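About Hurkside Tile and Stone

Hurkside Tile and Stone supplies floor and wall tiles to homes and small builders. Radwa Helmy started the business in a rented unit with 2 pallets of stock and a second-hand van. We now keep 291 lines on the shelves and can order 700 more, usually within five working days.

Most of what we sell is porcelain and ceramic. Our two best-known ranges are Gora, a plain matt floor tile, and Funik, a small glazed tile for kitchens and splashbacks. We also cut to size, and offcuts are sold by the box at the trade counter. 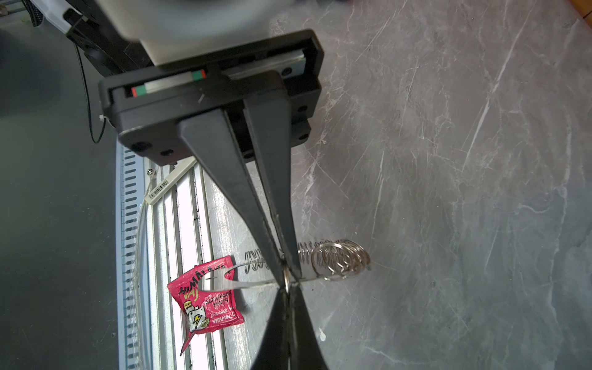
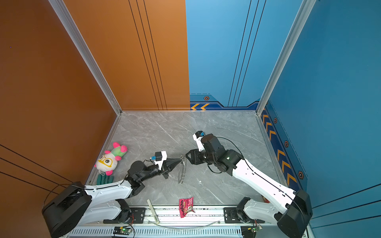 Grey marble pattern with orange and blue (second picture).

Samples are free to take home - please bring them back when you have chosen. If you give us your room sizes we will work out quantities, including spares for cuts and breakages. We do not fit tiles ourselves but keep a list of local fitters at the counter.

The shop is on Chow Lane, with parking at the rear. The trade counter opens at 7.30am and the showroom at 9am. We close for stocktaking for one week in April.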